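Speaker notes – Salting and drying at home, evening class, Woltitz
April 30, 2018

Start with the jar of dried beans. Pass it around. Ask who has dried anything at home before, and let two or three people answer.

First point. Most recipes for preserved vegetables give a time and leave it there. Time is the least useful number. Thickness matters more. Say how I ruined a full tray of zucchini by following the clock and cutting the slices unevenly.

Then the Bustamante batch. Explain the numbers slowly, people like to write them down. Fresh weight of the tomatoes was 3,712 grams. After trimming and taking out the seeds, 2,170 grams went on the trays. Point out that the loss before drying is larger than people expect. The seeds and juice went into soup.

Salt. I use a level teaspoon per tray, sprinkled from high up. Wait before wiping. Blot with a cloth, don't rub. If anyone asks about sugar, say a pinch is fine with sour tomatoes and skip the rest of the argument.

Oven. Lowest setting, door open by the width of a spoon handle. Turn the trays at the halfway mark. The tomatoes took seven hours, peppers less, mushrooms much less. Mention that the Kilico dryer does the same job with less watching but holds only small trays – I still use the oven for big batches.

Testing. Let a piece cool before judging it. Warm tomato always feels softer than it is. Tear it and look for moisture inside.

Break, ten minutes. Tea is at the back. 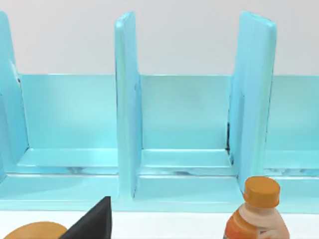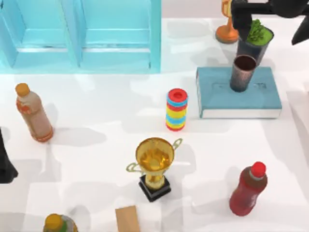

After the break, storage. Glass jars, filled loosely, lids on. Shake once a day for the first week. If the pieces stick together or the glass fogs, back on the trays they go. Write the month on the lid. My oldest jar says June and is still good.

Tomatoes in oil: keep this short. Small amounts, in the fridge, eaten within days. Repeat it at the end.

Tasting. Wurum bread, plain butter, the tomatoes and then the mushrooms. Tomatoes first, the mushrooms are strong. Hand out the recipe sheet only after people have tasted, or they read and don't eat. Collect the jar of beans before everyone leaves.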